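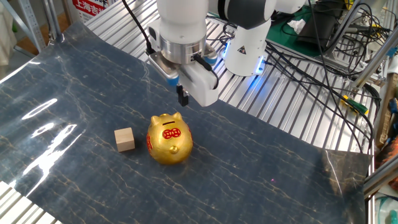
ホーム 製品・サービス 導入支援 インタビュー お問い合わせ

卓上作業向けアーム導入支援サービス「Terkon」について
Brivuten社 技術サービス部 カジミエラ・コズウォフスキ（Kazimiera Kozłowski）氏に聞く

Brivuten社は、卓上作業用のロボットアームを導入する事業者および教育研究機関を対象に、動作設定から操作者の研修までを一括して請け負うサービス「Terkon」の提供を11月より開始する。同社はこれまで、設備商社であるSadowski社を通じて保守業務のみを受託してきた。今回、導入前の評価段階から利用者と直接契約を結ぶこととした経緯について、同サービスの設計を担当したコズウォフスキ氏に話を伺った。

氏によれば、検討の出発点は保守の現場で寄せられる相談の内容にあったという。「故障としてご連絡をいただいた案件を調べますと、機体そのものには異常がなく、把持位置や接近方向の設定に起因するものが相当数ございました。機器を納入した時点で支援が終了する契約形態では、このような問題に対応できません」。

Terkonの契約は、評価、設定、研修の各段階に分かれている。評価段階では、利用者が取り扱う予定の品物を預かり、同社の作業台において試験を行う。期間は30日を上限とし、結果は書面で報告される。品物が未定の場合や、機密保持の都合により持ち出せない場合には、形状や表面の性質が近い代用品を同社が用意する。

「代用品には日用品も用います。木製の小さな立方体は寸法が明確で、基準として扱いやすいものです。一方、丸みがあり光沢の強い品物、たとえば金色の貯金箱などは、つかむ位置の選定が難しく、照明の映り込みも生じます。両者を隣り合わせに置きますと、目的の品物に指を下ろす際、もう一方に触れない経路をどう確保するかという課題が加わります」。

試験における品物の配置は、利用者の作業内容を踏まえて担当者が定める。同一の配置につき20回の試行を基本とし、把持に至らなかった場合は、そのときの指の位置と接近方向を記録する。報告書には成功した試行と失敗した試行の双方が記載され、利用者は希望により記録映像の閲覧を申し込むことができる。
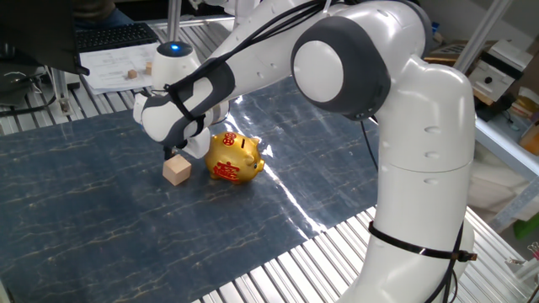 指先が品物の真上に来た段階で一度停止させ、操作者が位置を確認したうえで下降に移る手順も、標準設定に含まれている。コズウォフスキ氏は「停止を設けますと当然ながら所要時間は延びます。作業速度を優先されるお客様からは省略のご要望もいただきますが、研修を修了されるまでは残していただくようお願いしております」と述べた。

作業面の選定も評価の対象となる。氏は、作業面の色や模様、反射の程度について、導入を検討する側が見落としやすい項目であると指摘する。「暗い色の面であっても、照明の位置によっては強い反射が生じます。カメラで品物を認識させる場合には、現場と同じ照明条件に近づけて確認することが望ましいと考えております。ただし、当社の試験室で現場の環境を完全に再現することはできません。この点は契約前に必ずご説明しております」。

研修は1組6名までとし、利用者の事業所またはBrarnoにある同社の研修室で実施する。平日の受講が困難な機関に配慮し、土曜日の開講にも応じる。内容は、起動と停止、非常時の対応、把持位置の再設定、配線の点検である。配線の点検を独立した項目とした理由を尋ねると、氏は次のように答えた。

「アームの外側に沿わせた配線は、関節の動きに伴って引かれたり、たるんだりいたします。結束の位置が適切でないと、特定の姿勢をとったときにのみ不具合が現れることがあり、原因の特定に時間を要します。受講者の方には、実際に結束を外し、取り付け直すところまで行っていただきます」。

費用については、評価段階のみの契約も可能であり、その後に設定段階へ進む場合には評価費用の一部が充当される。アーム本体の販売は本サービスに含まれず、購入は従来どおりSadowski社が窓口となる。他社製アームへの対応について質したところ、氏は「制御用の接続仕様が公開されている機種に限り、個別にご相談を承ります。対応できないと判断した場合には、受付から7営業日以内にその旨を回答いたします」とし、対応機種の一覧は現時点では公表していないと説明した。

今後の予定としては、研修を修了した操作者が所属機関内で講師を務めるための教材を準備している。提供の時期および価格は未定である。評価段階の申込みには、取り扱う品物の寸法、質量および表面の材質を記した書面の提出が必要となる。様式は同社の窓口で交付している。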